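Small kitchen, lots of dishes: how we store and wash things at our place

Updated March 2024

Our kitchen has one run of counter, a sink the size of a shoebox and 12 people around the table whenever the Ulloa side of the family comes over. I love it! But it took me years of shuffling things from shelf to shelf before the room worked with me, and a lot of what finally helped costs next to nothing. So here goes, in no special order.

Get the everyday stack out of the cupboard

If your cupboards are deep, the plates you use three times a day end up hiding behind the gravy boat. Ours did. Now the daily set lives in an open plastic bin that slides onto a low shelf, and setting the table means pulling out the bin and carrying the whole thing over in one trip. Kids can do it. Plates go in first, toward the back, and the little dishes go in front so you can grab them for soy sauce or olives (or the last spoonful of jam). Pick a bin with a thick rim, which is much kinder to your fingers, and one you can see through a bit so you know what's in there from across the room. 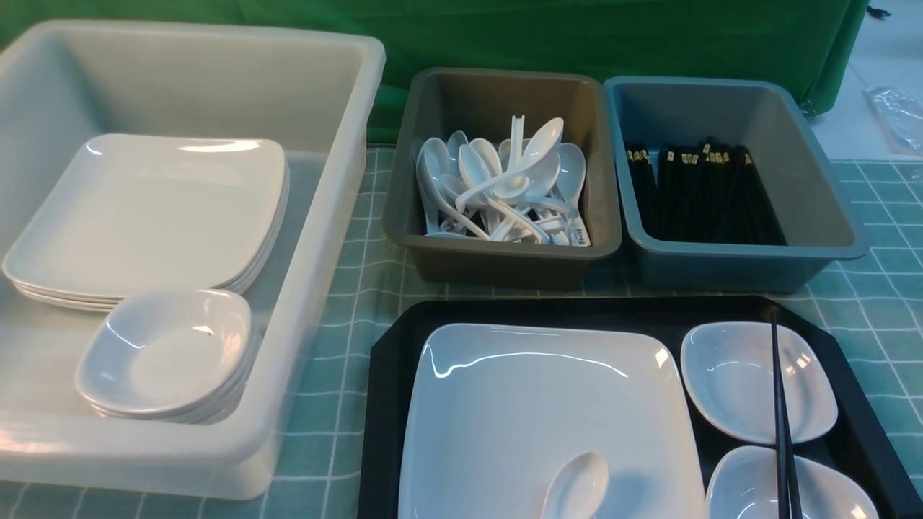
Square plates at the back of the bin, small sauce dishes in front.

A few things about bins. Measure the shelf before you shop, and take off an inch for your knuckles. Don't fill one higher than you can lift with straight arms. Wipe the bottom every week or so, crumbs get in there from who knows where. And if your dishes slide, a folded dish towel underneath fixes it right away and gives you a spare towel!

Cloudy glasses

White vinegar, warm water, 7 minutes. I used to scrub and scrub. Soak them on their sides in a dishpan, turn them once, rinse, and dry with an old cotton pillowcase cut into squares. If the cloudiness is still there after two rounds it's etching and won't come out, so those become the glasses for paintbrushes and cut herbs.

Tea and coffee stains

Baking soda on a damp sponge takes care of nearly everything. Make a paste, rub it around the inside of the mug, leave it while you do the pans, then rinse. It's great on the inside of a thermos lid too, where the gasket sits (pull the gasket out first, you may be horrified). Same paste, same sponge, works on the ring around the sink drain.

Stacking without chips

Most of our chips came from stacking in a hurry. Same shape with same shape, biggest at the bottom, and no more than 6 high for anything heavy. 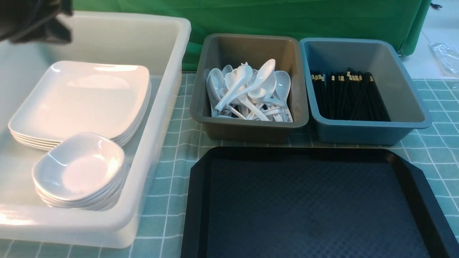
Keep square dishes lined up corner over corner, so a corner isn't sticking out waiting to be bumped. For the good platters I cut circles of felt or slip a coffee filter between each one. Filters are wonderful for this, they cost pennies and you can toss them when they get dusty. Mugs I never stack at all, they hang from hooks.

The stuck casserole

Fill it with hot water, drop in a dryer sheet or a squirt of dish soap, walk away until after dinner. I've gone back to plain dish soap because I like the smell better. A flat wooden scraper lifts the corners without scratching.

Sponges

Stand them on end! A binder clip makes a perfect little pair of feet, and the sponge dries out between meals. I start a new one on the first of the month and the old one goes under the sink for muddy boots.

Labels

Masking tape and a marker. I tried the fancy kind and they peeled by July. Tape goes on the short side of the bin, facing out, with what's inside and which shelf it goes back to.

Next up on my list is the drawer with all the lids.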